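The founder of Zatetti would like it known that he has never once enjoyed putting keys on a ring. "It's a terrible job," he says. "You lose a fingernail and then you find out it's the wrong key." His answer is Pesari, a two-arm bench cell that Zatetti rents to property managers for 700 dollars a month, with setup billed separately and, he admits, rather freely.

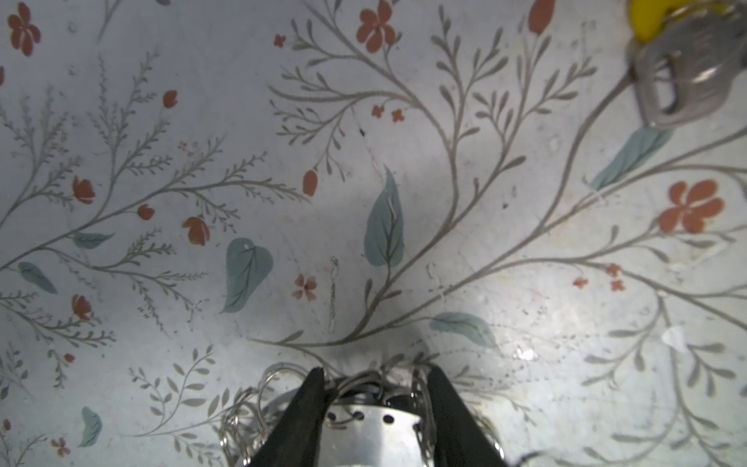
SMALL BUSINESS / TOOLS

Chain is the hard part. He talks about it the way other men talk about their in-laws. "A box stays a box. Chain is a different shape every time you look at it." Pesari's first version, shown in May, managed 40 pickups before it needed a talking-to. The current one is rated for 300, a figure he delivers while looking at the floor.

The arms share one rail, and the price covers both. Could a customer rent just one? "They could ask," he says. Tagging is meant to be a job for 2 grippers, and he has no plans to sell half of it.
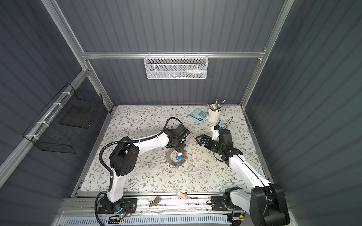 Grarnum, which rented a cell over the summer, is less poetic on the subject: the arms were fine, the invoices for setup were not, and it would sign again if someone fixed the second part. He has read that review. "Fair," he says, and asks whether we'd like to hear more about chain.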